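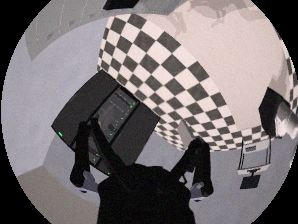 Stisa: a collection of home recipes from Sindovo and the Jidska valley

Version 2

Hello, and thank you for stopping by. Stisa is a set of home recipes copied out from notebooks, loose cards, the backs of envelopes and the margins of other people's cookery books, all from kitchens in the town of Sindovo and the farms along the Jidska. It has been put together slowly over a good many evenings, and we are very fond of it, so please forgive us if this page goes on a bit.

The release has 3,760 recipes. Of these, 3,000 have been checked against the original page by a second reader, and the rest have had a single reading and are marked as such. If you only want the careful part, filter on the column called checked and keep the rows that say yes.

What you get

recipes.csv, the main table, one row per recipe
words.csv, a list of local kitchen words with plain meanings
notes.txt, odds and ends that wouldn't fit in a table

The main table has 13 columns. Most of them explain themselves (title, ingredients, method, kind of dish, season), but a few want a word or two.

source_type tells you whether the recipe came from a bound notebook, a single card or something stranger. We use "scrap" for envelopes, calendar pages and the inside of flour bags, which people here seem to have written on whenever they ran out of anything better.

amounts_as_written keeps the measures just as they stood. You will meet "a soup plate of flour", "butter the size of a walnut" and "vinegar until it's right". Please don't write to us asking how much vinegar that is! We have argued about it ourselves and got nowhere.

amounts_grams is our own conversion, and it is blank wherever we felt we would only be making it up. It is blank a lot. Treat the filled ones as a help for sorting and grouping, and do go back to the written amounts if you mean to cook from them.

hand is a short code for the handwriting. The same code means we believe the same person wrote both pages. It doesn't tell you who they were, and we have not published names. 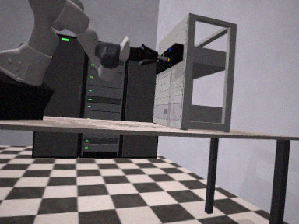 Written and looked after by the Stisa recipe project, Sindovo
Last revised: June

How the recipes were gathered

We asked around, mostly. Families lent us their notebooks for a little while and we read them, typed them up and took them home again. The more fragile ones went to the Ó Dálaigh bindery first to have their spines seen to, and came back so much easier to open that we wished we had sent all of them.

Spelling has been left alone in the title and method columns, including the places where a writer spells the same cake in different ways on the same page. There is a tidied title in title_plain, and that is the one to search on if you are looking for, say, all the plum dumplings. There are a great many plum dumplings.

Where a page was stained or torn we put square brackets round our best guess, and empty square brackets where we had no guess at all. Crossings-out are kept between tildes, as they are often the most interesting part. Somebody had second thoughts about the cloves in nearly every Christmas biscuit in the valley.

Things to watch out for

Baking is over-represented. People wrote down cakes and jams, where the amounts matter, and hardly ever wrote down soup, which they knew by heart. Please don't take the balance of the table as a picture of what was eaten on an ordinary evening.

Oven heat is given in words ("a slow oven", "after the bread") and we have not turned it into degrees.

Some of the older preserving methods are not safe by today's lights, especially for beans and meat. Use a modern guide for anything that is going in a jar.

Changes since the first version

Duplicate cards have been merged, with the differences between copies kept in notes.txt. The season column is new. We also mended a sorry mix-up in which everything sent from the upper Jidska was filed as pudding, smoked trout included.

Using it

You are welcome to use Stisa for study, teaching, cooking or plain curiosity, and to share it on, as long as you say where it came from. If you reprint a whole recipe, please keep the written amounts next to any of your own. Corrections are very welcome through the issues page; give the recipe number and the line, and a kind word to whoever copied it out. We will be adding to words.csv next, starting with the names for dumplings.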